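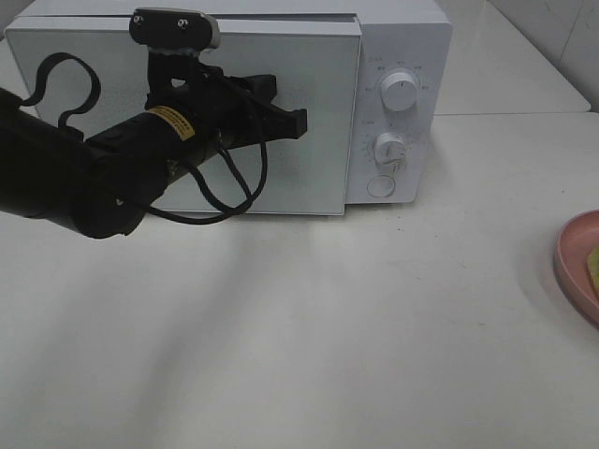

## Pre-acceptance inspection, Xolalpa kitchen arm kit

Site: Nonley demo room. Unit 3316, on two-week trial from Bevalham. Wednesday, September 18, 2024.

Marks: OK, FAIL, or OPEN. A vendor's word counts as OPEN.

### Arm and mounting

- [x] **Base bolted and does not rock by hand.** OK. Torque sheet was missing from the crate and came by email.
- [ ] **Label on the forearm matches the manual.** OPEN. The label is yellow and easy to find. Our manual is for the earlier revision, so there's nothing to match it to.
- [ ] **Cables secured clear of moving parts.** FAIL. There are loose loops at the wrist, one of them hanging below the gripper near the microwave door. The brochure says "fully managed cabling." I would like to know who manages it.
- [x] **Wrist camera housing tight.** OK.

### Microwave task

- [ ] **Opens the door without dragging the appliance.** OPEN. Bevalham's sheet claims 1294 cycles without a fault. It doesn't say on which microwave, or whether the thing was taped down. Ours has a round release button under the lower dial. Repeat with nothing holding the body.
- [ ] **Stops when the door is blocked.** FAIL. It kept pushing longer than I was comfortable with. Retest after the force limit is lowered.
- [ ] **Sets both dials to a requested position.** OPEN. "Supports all common controls" is a sales line. Show me both dials, from a random start.
- [ ] **Moves a plate with food on it, no spills.** OPEN. Not signed off on dry runs.

### Stops and power

- [x] **Emergency stop reachable from both sides of the table.** OK.
- [ ] **Arm holds position on power loss.** FAIL. It sagged 132 mm. Sales called this "a soft settle."

### Paperwork

- [ ] **Service contract covers gripper wear.** OPEN. Fingers are listed at $269 a pair, and I can't find a replacement interval anywhere.
- [ ] **Reference site contacted.** OPEN. Breltotville has had a kit since December. Two calls, no answer yet.

Result: not accepted. Cable routing, blocked-door stop and power-loss hold have to pass before anyone talks about a purchase order.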